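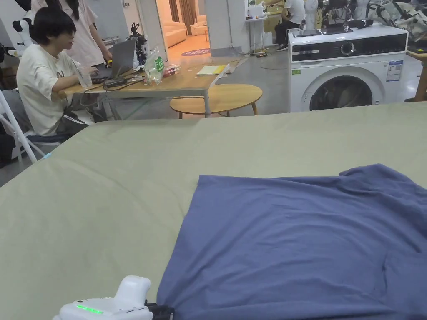

3.2 Garment presentation and initial state

Folding studies usually begin from a garment that has already been flattened by the experimenter. In household practice this starting point is uncommon. Shirts are lifted from a basket or a drying rack, dropped on the nearest flat surface and folded from whatever state they land in. We therefore treat flattening as a separate phase and report it separately from folding.

The work surface was covered with a plain sage-green fabric (Figure 2). A fabric cover was preferred to a bare tabletop for two reasons: it slows sliding when a hem is pulled, and its color separates clearly from the dark garments in the Gisard set. The cover was smoothed before each trial and was not fixed at the edges.

Figure 2. A dark blue-violet T-shirt on the covered surface, spread loosely. Wrinkles run along the upper edge, and the fabric bunches near the sleeve at right.

The state in Figure 2 is coded as "spread, unsmoothed" under the Bindard scale. The outline of the garment can be recovered, but at least one sleeve is bunched and one edge is wrinkled. This code was the most frequent at the start of a trial. Of the 3,407 trials retained for analysis, 147 began with the garment fully flat, and these were excluded from the flattening measures.

Three landmarks were annotated for each T-shirt: the lower corners, the sleeve ends and the collar. The lower corners were the most reliable. They stay visible under moderate wrinkling and give a direct estimate of the hem line. Sleeve ends were often hidden in a fold of their own fabric – a bunched sleeve can place its end under the shoulder seam – and were marked as absent when the coder could not locate them.

Flattening was scored as complete when the hem and both side seams were straight to within 9 mm along their full length. Small creases inside the outline were ignored. They had little effect on the finished fold, whereas a displaced side seam carried through every later step and produced an uneven stack. The folding sequence that follows flattening is described in Section 3.3.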